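Taking kids to the Lenness robotics open day, worth it?

Gosdale Community Help > Days out

My two (7 and 10) are robot mad, and I saw the Lenness lab is opening its doors again in July. Has anyone been? Do they let you get close, or is it all slides and speeches? We'd be driving over from Marow, so I'd like to know before I promise anything.

Posted by marow_mom

Leif Fjeld
Go go go! We went last summer and my daughter still talks about it. There's a short welcome talk (skip it if yours are wiggly) and then you wander between the tables. The best one for us was the hand demo, where the arm picks up everyday stuff and you get to stand right there and watch the fingers work.
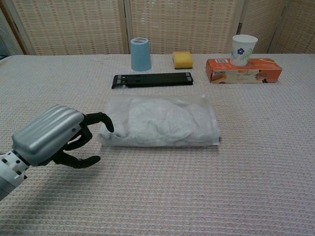
My daughter is the kind of kid who asks how everything works, and the woman running the table answered every single thing she threw at her. She wanted to know which object was hardest. I'd have guessed the paper cup with the blue flower on it, but they told us it's the soft stuff in plastic bags, and after that she wouldn't budge until she'd seen it try one! Get there before 10 if you can, they let in 200 people and the line builds fast. Bring snacks.

12 people found this helpful

benny_k
its ok. parking is bad

Eun-ji Na
Seconding Leif, it's a great morning out. Two things to add. Route 71 stops right outside the Vergara building, so you can leave the car at the Gosdale lot and ride in. And ask at the front desk about the kids' session upstairs, where they get to drive a little wheeled robot themselves. It isn't on the flyer and it fills up early. My son went through twice!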